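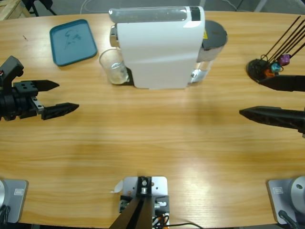 Two Arms, One Coffee: project report

Module: Practical Automation. Built at the Flurkilness shared workshop
Submitted 2020-04-14

1. What we set out to do

Get two small arms to make one coffee. Capsule off the rack, capsule in machine, glass under the spout, press the button, glass onto the tray. No special fixtures for the coffee side, everything as it comes out of the cupboard. That was the pitch in September and it's still the pitch, though the amount of it that runs without a hand hovering over the stop button is smaller than we promised. See section 5.

Budget was tight so most of it is reused. The bench was already in the workshop, the arms were on loan from the Lusside store and had to go back with the same bolts they came with. Fingers we made ourselves (three versions, the last one is the one in use).

2. Layout

Arms at the near edge, one each side, working in towards the middle. Coffee machine at the back. Capsule rack to the right of it, tray to the left. We tried the machine in the middle of the table first and it was a bad idea, the elbows had nowhere to go and the left arm kept folding up on itself when reaching for the spout. Pushed it back and most of that went away.

The rack is on the right so the right arm does capsules. Left arm does the glass. We wrote this on the wall in the first week and then ignored it for a month trying to be clever with handovers. Don't bother. A handover means both arms have to be right at the same moment and ours never were.

The middle of the table is kept as a clear zone. Either arm can go there but only one at a time, the software holds a flag for it. Crude but it stopped the finger clashes.

3. Grippers

Parallel jaw, long fingers, black. Long becuase the capsules sit on thin wire and anything stubby hits the wire before it gets to the capsule. Version one was short and flat and knocked the rack over. Version two was long but smooth, and the glass slid. Version three has texture on the gripping face and narrows towards the tip.

Problem with long fingers: they flex. At the tip you lose a bit of squeeze compared with near the palm, so the same grip command holds a capsule well or badly depending how deep you went in. We fixed that by always going in to the same depth. Not elegant.

The other problem is what the wrist camera gets to see. With the jaws open there's a good wide view between the fingers, right down to the table, and the water tank and the machine are easy enough to pick out behind.

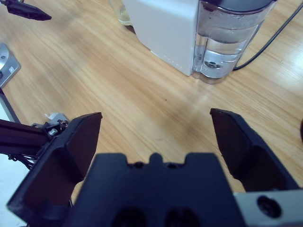
Close the jaws on something and a lot of that view goes. So the approach is planned with the jaws open, position locked, and the last bit done blind. The fixed camera covers us for everything else.

Clear things were the worst. A clear glass on a pale table with shiny patches from the lights, the detector would find it, lose it, find it 2 cm to the left. We turned off one row of lights and it helped a lot. A coloured band on the glass would have solved it completely but that's against our own rule about no special fixtures.

4. Software

Nothing fancy. A list of poses taught by hand, plus a small correction from the camera at three points (capsule, slot, glass). Motion planning is whatever came with the arms. We started from the Manzano example scripts that the year before us left on the shared drive and ended up rewriting most of it as half the comments were wrong.

Log file gets a line for every move. Caps at 1000 lines then overwrites, which we found out the hard way when we wanted the first run of a long evening and it was gone. Change that if you take this over.

5. Results

We did 21 full attempts in the final week, same start position each time. Not going to give one big success figure because it hides where it goes wrong. In order of how annoying:

- Capsule off the wire. Mostly fine. Fails when the capsule has been put on twisted.
- Capsule into the machine. The weak point. It needs to drop in straight and ours goes in at a slant.
- Glass onto the drip tray. Good after the lights change.
- Button. Fine, every time. Slightly insulting how easy it was.
- Glass to the tray. Slow but ok. Speed limited on purpose, we didn't want coffee in the cable bundle.

6. What we'd change

Cables. Should of been routed under the table from the start. A softer pad at the fingertip for the capsule. Weight on the base of the rack. And more time on the slot step, less on handovers we then binned.

Poses file and finger drawings are in the project folder, folder name "zakcombe_final_final".

Share this report | 2 comments

Related projects
Zakcombe: a plotter from two old printers
Sorting screws with a webcam
Flurkilness workshop: booking and bench rules
Lusside store: how to borrow kit

This site uses cookies to remember your settings. Accept | Manage choices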